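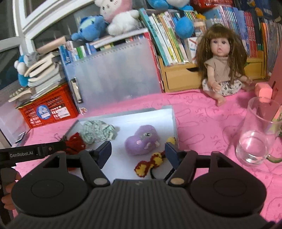 *Hand-held gripper over a shallow box of soft toys, children's room setup.*

## Plello Grasp Planner

Plello picks grasp points on soft and irregular items: plush, knitwear, folded cloth. It reads wrist camera video and sends ranked jaw poses to your arm controller.

- Trains on hand-held gripper recordings or arm logs
- Up to 16 grasp candidates per image
- Planning time: about 47 ms on the Resdale compute module
- Jaw width and finger shape set in one config file
- Replay viewer with frame-by-frame grasp overlay

The base license covers 15 workstations. Thin cords and clear glass need the Ullix depth add-on, sold separately.

Current release: Apr 28, 2019. For quotes, contact Ritva Mäkelä in sales.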